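This site uses cookies so the basket works and we can see which pages get read. Accept / Manage / Decline

About Zikholm

Small supper kitchen and cookery school, upstairs on Berkley Lane. Ring the bottom bell, not the top one, top one is the dentist.

We started with soup. Kiều Thân was doing Saturday lunches out of her own flat, people kept asking how she made the broth, so she began showing them. Two at a time, then more than the flat could take. Régis Besson had the lease on this place and only used it for bread. Now they share it. Bread till noon, classes after.

What we teach: broths, dumplings, pickles, plain loaves, a bit of pastry in winter when the room is cold enough for it. Home cooking mostly. No chef hats, no certificates. You cook, you sit down, you eat it, you take the rest home so bring a tub with a lid that works.
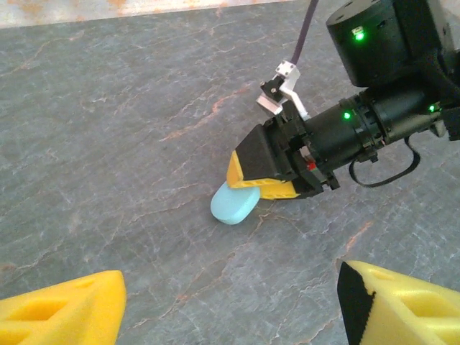 Classes are nine people at most. We tried more once and the queue for the sink was awful. Evening ones start at 7 and run till the washing up is done. Daytime ones are shorter and better if you have kids to collect.

Who's who. Kiều, broths and noodles, also the one who answers emails (slowly, sorry). Régis, bread, strong views on salt. Rizal Mandagi does the sambal and grilling days, these go first so book early. Tâm Lục orders everything and knows where everything is. If you've left a scarf ask Tâm.

Herbs and greens come from Nông, a growers' group with plots out past the ring road. What they have is what we cook, so the menu on the booking page is a guess untill the week itself. Last January it was cabbage for the whole month. Good cabbage though.

Allergies: tell us when you book, not at the door please. We can do most things without nuts. Can't promise on flour, it gets everywhere with Régis in the building.

Prices are on the booking page. Two places in every class are pay what you can, just tick the box, we dont ask why.

Stairs are steep and there is no lift. We know. Ask about the ground floor sessions at the church hall, same teachers, same food, slightly worse ovens.

Recent from the kitchen
- Cabbage, again: what we did with it
- Rizal's grilling days, new dates
- Keeping a starter going while you're away
- Which tubs leak and which don't
- Gift vouchers, how they work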